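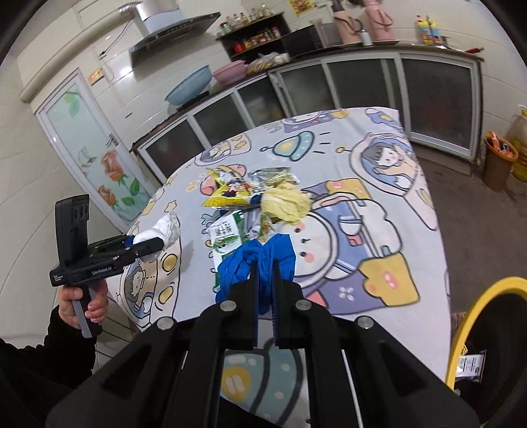
Rodica Ene asked whether the Skereck glue is slow or the shop is just too cold for it. She thinks cold, and wants the October joints checked against these.

10 Feb 2025. Glued up three more test joints in scrap maple, same clamps as last time. Left them 45 minutes before taking the clamps off. Two held. One opened at the shoulder when I leaned on it.

Shop was at 13 C when I started, so Rodica may have it right. The October joints were done with the heater on and I didn't write the temperature down.

Sanded the failed face back to 600, too smooth for glue, will redo at a coarser grit. Next batch goes by the heater overnight. Need to order more from Bernovgate.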